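Brushed fabric

Brushed fabric (also napped or raised fabric) is cloth with a soft, fuzzy surface made by pulling fibre ends out of the yarn. 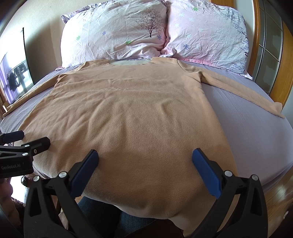 Done after weaving or knitting, usually before the final trim. Cloth runs over rollers set with fine wire, which catch the surface and lift it. One side or both. Older mills used teasel heads fixed in a frame — slow, but gentle on wool.

Types
Flannel, flannelette, fleece-backed jersey, moleskin. Cotton and polyester blends are common for nightwear and loungewear. Velvet is not a brushed fabric, its pile is woven in.

History
Hand raising was a trade of its own in wool towns. In Fustville the raising sheds once had 92 frames, most of them worked by familes. The Katell mill put in powered rollers and closed its teasel store seven years later. Domínguez cloth, a heavy cotton raised on both sides, came out of the same mill and was sold mainly for work shirts.

Properties
Warmer than the same cloth unbrushed, as the raised fibres hold air. Weaker too — each pass takes something out of the yarn. Weights vary widely, Flomix listed its range from 275 to 304 grams per square metre.

Care
Wash inside out, cool. Pilling is normal at cuffs and underarms. Brushed cotton can catch fire easily and some countries restrict it's use in childrens nightwear.

See also: Teasel, Fulling, Shearing (cloth)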